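Swimming in Talmont, all winter long

I'd been meaning to catch up with Palesa for ages, so on Sunday I finally drove over with a flask and far too many biscuits. 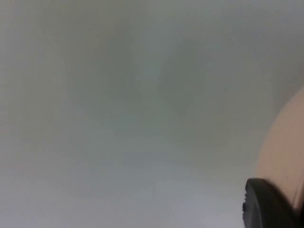

Palesa Hendricks told me she started in September with just 2 friends and hated every second of it! "I screamed so loudly a dog ran off," she said (I can well believe it). Now there are 19 of them, and most stay in for almost 15 minutes, chatting the whole time.

I asked what she'd say to someone nervous, like, well, me. "Get your hat on first and don't stand about thinking. And bring proper socks for after."

Does she ever skip a week? "Once, for my sister's wedding. I was sulking by the pudding."

She's got me down for next Sunday. I've already bought the socks.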